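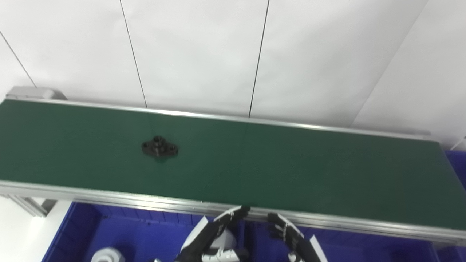
Minutes of the line and packing meeting, Tuesday, 9:00, Plarkent upstairs room. Birutė Vanags in the chair. Minutes of the October meeting were read and accepted with one correction: the Hondero order is for 2000 pieces, all one size. The first item was how the black flanged parts go down the green belt. It was agreed that they travel flat, with the hub facing up and a lobe to either side, and that the belt stays clear of anything else while an order is running. Day shift had been laying them closer to the near rail and evening shift closer to the far one. Either is allowed for now – Birutė will look at it again after the Hondero order ships.

Item 2. Bins
The blue bins stay on the floor in front of the conveyor, pushed up to each other under the near rail. There was a complaint that gaps had been left between them after cleaning. Whoever cleans puts them back rim to rim before the belt is started. A full bin holds 100 pieces and is not to be topped up past that. Lūse asked for the parts to be packed in layers with card between. Agreed for Lűse orders only.
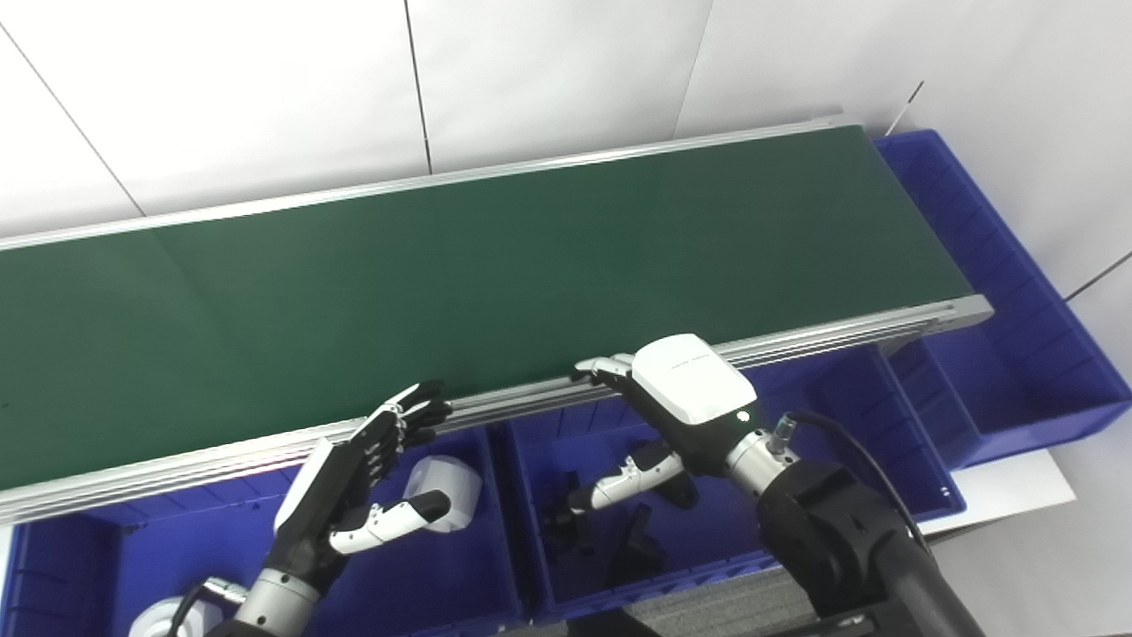 Blue bins along the near side of the green belt, rims together.

Item 3. Belt and rails
The seam in the belt was discussed. Maintenance looked at it last week and found no lifting. No action. The rails are to be wiped at the end of each shift with a dry cloth – no spray, as it leaves a film on the belt. The wall panels behind the line can wait for the yearly cleaning.

Item 4. Spare bins
We have 32 spare bins in the store, and 2 of them are cracked at the rim. The cracked ones go back to Grirnach for credit. Birutė to send the form. A request to buy bins in a second color for rejects was put off until the price is known.

Item 5. Other business
Labels for the Hondero boxes have not arrived. Packing will start without them and the boxes will be marked by hand. The door to the loading bay is sticking again and has been reported.

Next meeting same day and time next month. Closed at 9:50.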